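Workshop notebook, Bromport bench
July 20, 2020
Pink dish, second round of looking at it 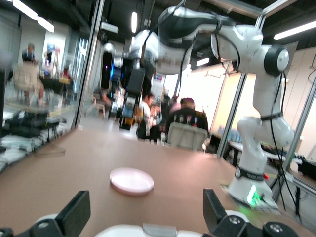 What is the pink dish meant to be for?

Small loose parts on the bench, according to the Plusska sheet: screws, washers, beads, anything that rolls. The sheet also says "and much more", which I am ignoring until someone tells me what the more is.

Notes from this morning. I had the dish on the brown table on its own and tried to see what the fuss was about. It is round, flat and pale pink with a low rim. Rizvi want us to take 310 of them for the kits that go out in August, and they want an answer by the end of the week. I am not against the dish. I am against ordering that many of anything on the strength of one sheet of paper and a nice colour.

The rim is my main worry. It is only slightly raised. Fine for keeping a washer in if you put the washer down gently, less fine if you drop a handful from any height. Tipped 14 M3 washers in from the height of a mug and 7 stayed put. The rest went over the side, one of them onto the floor, where it still is. Tried again with the same washers, lower down, and kept all but two. So the rim works if you are careful, and if people were careful we would not need dishes.

Picking things out is the other half of it. A flat washer on a flat floor is a pain to lift with a fingernail. I ended up sliding them to the edge and up the rim, and for that a low rim does help. I will give it that. The old Lalletti tins have taller sides and you have to pinch at the bottom like a bird. Swings and roundabouts. Still prefer the tins.

Colour. The sheet claims parts "stand out clearly" against the pink. Steel does, more or less. Brass less so under the bench lamp, and the copper rivets I would call hard to see after an hour of looking at them. I don't know who tested this claim or with what. On the brown table the dish itself is very easy to find, so if the point is not losing the dish, then full marks.

Stacking. No idea. We were sent one. The sheet says they stack, and I have asked Rizvi for a second so that I can put it on top of the first. No reply yet. If the rim only just clears the contents then anything taller than a washer will hold the next dish up and the pile will wobble. Please do not let anyone write "stackable" on the kit list before we have two in the same room.

Lid or dish? Somebody wrote on the whiteboard that it looks like a lid for something else, and I can't get that out of my head. Turned over it would sit quite happily on a pot. Must ask Plusska whether there is a bottom half that we are not being offered, or are going to be offered later at a price.

Cleaning. Wiped out a smear of machine oil with a dry rag, left a faint mark. Soap and warm water took it off. Did this once only, so don't quote me. Have not tried marker pen, glue or the blue thread stuff, and those are what will end up in it.

Cost: the quote came in under code 369 and does not say whether delivery to Bromport is included. Last time it was not and we found out afterwards. Rang, got the machine.

To do
Second dish from Rizvi, ideally a third
Repeat the drop test with M4 nuts and with the small springs
Same test in a Lalletti tin, same height, written down properly this time
Leave copper rivets in it overnight and see if anyone at the bench notices them
Find the washer

Where I stand tonight: would take a few for the bench and see how they look after a month of real use. Would not sign for the full order. If the August kits can't wait, send them out with tins.

Later: washer found, under the stool. Springs tried early as I had them out anyway. They bounce. Four tries, and I would not trust this rim with springs at all.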